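On Keeping a Household Lending Register

April 10, 2021

For several years this blog has dealt with the administration of small shared resources: tool sheds, seed libraries, the hallway bookcase in an apartment building. Readers have asked for a statement of the rules under which our own neighborhood lending shelf operates. The rules were last revised in September, and the text that follows sets them out together with some remarks on how they have worked in practice.

The shelf is called Rozīte. It was started by Halima Onyeka, who had more cookbooks than wall space, and it now holds books, board games, a pressure canner and a number of hand tools. Members are drawn from 39 households on two adjoining streets. Membership is free. A household joins by signing the register and giving one telephone number.

Each item carries a paper tag with a number and the name of the person who gave or lent it. The distinction between giving and lending must be settled on the day the item arrives. Our only serious dispute concerned a set of socket wrenches which Liviu Avram believed he had lent and which the register showed as a gift. The register was corrected and the wrenches were returned to him. He has since given them to the shelf, in writing.
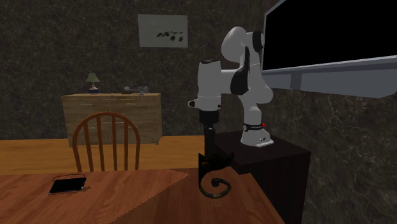
How long may a member keep a borrowed item?

Books and games may be kept for 40 days, and tools for one week, unless another member has asked for the item, in which case the borrower is expected to bring it back at the end of the current loan without renewal.

The loan period for books was formerly shorter. Members found it inconvenient, and late returns were so common that the due date had lost its meaning. Under the present period most books come back on time. Long novels remain the exception, and I would ask whoever has the second volume of the sea stories to consult the register.

No fines are charged. This was debated at length when the shelf was founded, and I argued at that time in favor of a small charge. I have changed my view. A fine of any size we could decently impose would be treated as a rental fee, and would give the borrower a reason to feel that the matter had been settled. A polite telephone call has proved more effective. Fatima Etim makes these calls and has asked me to record that she prefers to make them before supper.

Damage is handled separately. Ordinary wear is accepted: a cracked spine, a dull blade, a missing pawn. Where an item can no longer be used, the borrower and the donor are invited to agree on a replacement between themselves, and the outcome is entered in the right-hand column of the register. A replacement need not be identical. The fondue set was replaced by a waffle iron to the satisfaction of both parties.
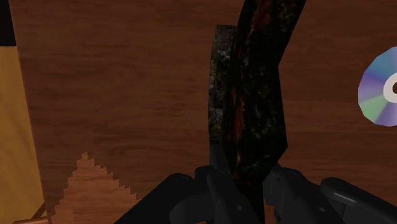
A wooden tabletop, with the grain running across.

The register itself is a bound ledger ruled in four columns. Tobiloba Adebisi offered last year to move it to a spreadsheet, and a trial was held. Entries made on the spreadsheet were neater, but fewer members made them. The ledger lies next to the shelf with a pencil tied to it, and people write in it while they still have the item in their hands. We have therefore kept the ledger and make a typed copy twice a year. The current volume has 100 leaves and is more than half full.

Two questions remain open. The first is whether electrical appliances should be accepted at all. My own inclination is to accept only those that the donor is prepared to demonstrate on arrival. The second concerns members who move away. At present their loans to the shelf are held until they write to us, and several boxes have been waiting for a long time. Suleiman Okoro has proposed that such items be treated as gifts after one year, provided a letter has been sent to the last known address. I expect to support the proposal, subject to agreement on who is to pay for the stamps.

Written comments on either question may be left inside the front cover of the ledger.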